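Parnilura Two-Jaw Hand Gripper, Model 3

Product overview

The Parnilura Two-Jaw is a hand-held parallel gripper for recording and testing household and light shop-floor handling. The operator holds the body and works the jaws by hand. The same finger set mounts on a robot wrist, so a grasp worked out by hand can be repeated by an arm with the same contact geometry. The tool is black, with exposed linkages and ribbed blue fingertip pads.

It is supplied to labs, integrators and repair shops that need to know which chores are within reach of a two-fingered machine before they buy the machine.

What the linkage does

Each jaw is carried on a pivoting linkage that keeps the pad face square to the work through most of the travel. At the last few millimeters of closing the pads toe in slightly. This helps on tapered and rounded parts and does no harm on flat ones. Pads are held on by friction and come off without tools. Worn pads should be changed in pairs.

Handling small rigid goods

Tidying a table is a common first task for a household robot, and a poor one to judge by if the items are all cubes. Our handling notes use mixed plastic goods on cloth. Rounded objects leave a small contact patch and tend to roll out ahead of the pads if one jaw arrives early. Cloth adds a second problem: it wrinkles under a pushed object and changes the height of the part.

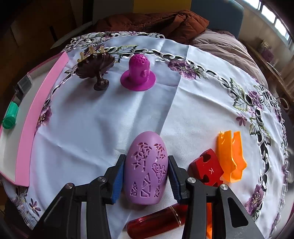
Grasp on a purple egg-shaped plastic piece, ribbed pads at either side.

For parts of this type, approach low, bring both pads to the widest point and close slowly. Openwork shells should be gripped on solid wall where possible. A pad rib that catches in a cutout will hold well and release badly. On patterned or embroidered cloth, camera-based part detection should be checked against the actual background before any unattended run.

Where machines stand on these chores

We are asked this often enough to put it on the product page. The ratings come from our bench at Tevivia and apply to a single arm with this finger set.

Picking up rigid items from a clear surface: workable. Failures are mostly missed approaches and can be retried.

Picking from a crowded surface: workable with supervision. The jaws need clearance on both sides of the part, and neighbors get bumped.

Sorting into trays or bins: workable if the part list is short and known ahead of time.

Thin tubes and pens lying flat: marginal. The pads must reach the cloth without pinching it.

Folding cloth: not yet with one arm. Two arms can do a hand towel at a pace that no household would accept.

Reassembling small multi-part goods: not yet. People do this by feel, and the Model 3 has no force sensing.

A person with the hand tool does all of the above except the last. This suggests that the fingers are adequate for most of the list and that the limit lies in perception and control. Customers who expect a better gripper to fix a poor pick rate should look at their camera calibration first.

Revision notes

Abelardo Sepúlveda reworked the outer link for this version. Side play at the fingertip is lower than on the Model 2. The pad mount is unchanged and older pads fit. The trigger return spring is stiffer, and some operators will notice it during long sessions. The earlier spring can still be ordered.

Care

Wipe pads with a damp cloth. Do not use solvent. Check the pivot pins for looseness after every 200 hours of use. Do not oil the pins; they run dry, and oil picks up lint from household fabrics.

Ordering

Supplied with one pair of ribbed pads fitted and one spare pair. The wrist adapter is sold separately under the name Dilik. Adapter plates for other arms are made to order by Harahap; allow 7 weeks. Model 2 units can be upgraded to the new outer link at our shop. Send the complete tool, without pads.

Page revised Nov 25, 2020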